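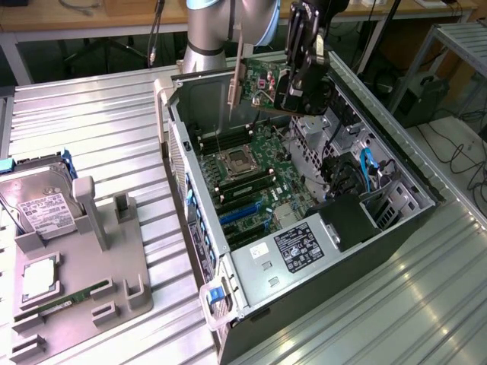 **Dans quel ordre présenter les pièces au public pendant la démonstration ?**
La carte d'extension d'abord, puis la barrette mémoire, le processeur et enfin le disque dur.

## 4. Conduite de la démonstration

Le poste Lultton est prévu pour des groupes debout. Le passage complet compte 31 pas de programme.

1. Mettre l'armoire de commande sous tension et attendre la fin de l'initialisation.
2. Charger le programme 655 (« Portes ouvertes »). Ne pas utiliser le programme de production.
3. Régler la vitesse à 100 mm/s maximum.
4. Lancer un cycle à vide, pince ouverte, avant l'entrée du premier groupe.
5. Placer les pièces dans le support gris, chacune dans son logement.
6. Faire reculer les visiteurs derrière la ligne au sol, puis appuyer sur Départ.

> **Attention** - Pendant le cycle, personne ne passe la main au-dessus de l'unité centrale, même lorsque le bras est à l'arrêt. Une pause du programme ne vaut pas consignation.

**Remarque** - L'unité centrale de démonstration n'est jamais raccordée au secteur. Vérifier ce point à chaque changement d'animateur.

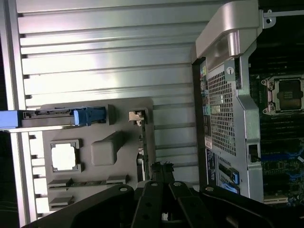 *Zesmont - Service Intégration et essais robotiques*

### 4.1 Reprise entre deux groupes

1. Ramener le bras en position de repos avec la touche Origine.
2. Contrôler que le support gris n'a pas bougé sur la table. Un décalage de 2 mm suffit à faire échouer la prise du processeur.
3. Vérifier que le socket est vide et que rien n'est tombé sur la carte mère. Ne pas toucher les contacts.
4. Remettre les pièces retirées dans le support, bracelet antistatique au poignet.
5. Acquitter les défauts sur le pupitre Drolell et relancer au pas 1.

En cas de prise manquée, laisser le programme aller jusqu'au point d'attente avant d'intervenir. Si le défaut revient au cycle suivant, arrêter le poste et prévenir Jussara Toledo. Les modifications de trajectoire sont réservées à Ottmar Harms - l'animateur n'a accès qu'au niveau opérateur.

### 4.2 Fin de visite

Ouvrir la pince, couper l'armoire et retirer la clé. La clé se rend à l'accueil du bâtiment Goodall avant 18 h.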